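Subject: Re: [workplace-tech] What happened to your people when the robots came?

Dear all,

I have been meaning to reply to this for a while, and I'm afraid it has grown into rather a long one, so do put the kettle on first. Hamish's message is below, for those who have joined the list since December:

> On the Ternton site we have put arms on 3 of the packing lines
> and are being asked to plan for the rest. The machines are fine.
> What I would love to hear is how other places have handled the
> people side. Did jobs change or did they go? Who does the
> teaching? And did anyone's staff get a say in it?
>
> Hamish Tapsell
> Diltadport

Hamish, thank you for asking it so plainly. I can only speak for Plivenley, where I look after training and rotas, and we are a much smaller outfit than yours. We have 55 people altogether, most of them on the upper floor, and the work that has changed is sorting, bagging and tidying up returned goods.

The teaching was the biggest surprise for me. I had pictured an engineer typing away in a corner, and of course there is some of that, but most of it is done by our own staff with a hand-held gripper. You do the job as you have always done it, only with the gripper in place of your fingers, and the recording goes off to be learned from. It happens upstairs among the desks and chairs, with everybody else's day going on around it.

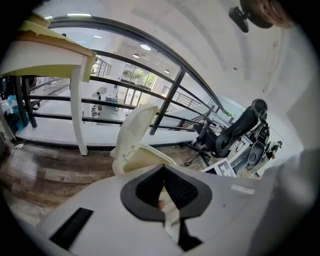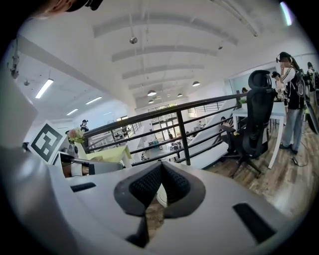 Now, to your questions, as best I can manage.

1. Did jobs change or did they go?

They changed, and I want to be fair about how. We lost no posts, but two people retired and were not replaced, and I think it would be wrong to leave that out. The sorting team used to sort all day long. Now they spend the morning on it and the afternoon either recording or checking what the arm (we call it Pryor, don't ask me why, it was on the first crate) has put in the wrong tray. Some of them love the variety. One or two miss being able to put the radio on and get into a rhythm, and I do understand that – it was restful work in its way, and recording is anything but.

2. Who does the teaching?

Anyone who wants to, after a half day with somebody who has done it before. We began by asking for the quickest sorters, and that was a mistake, as quick people skip little steps and the recordings came out muddled. The steady ones do it beautifully. Please do watch wrists and shoulders, though. The gripper feels like nothing for the first ten minutes and rather more after an hour, so we cap a session at 6 recordings and then everyone has a proper break. The cap came from the staff and I am very glad we listened.

3. Did staff get a say?

Not at the start, I'm sorry to say. We held a meeting after the kit had been ordered, and people quite rightly noticed. Since then we have done better. There is a notebook by the kettle for grumbles and ideas, it is read out every month, and the recording work now carries a small extra payment, which took a good deal of arguing for. The thing that still isn't settled is credit. We have kept more than 293 recordings so far, and people would like to know whose work Pryor is copying. I would too, and if anyone on the list has a decent way of logging that without it turning into a league table, I should be so grateful to hear.

Hamish, you'd be very welcome to come over and talk to the team yourself. Mornings are best, before eleven if you can bear the early train. I'll send you directions off the list.

With warm wishes to everyone,

Training and rotas, Plivenley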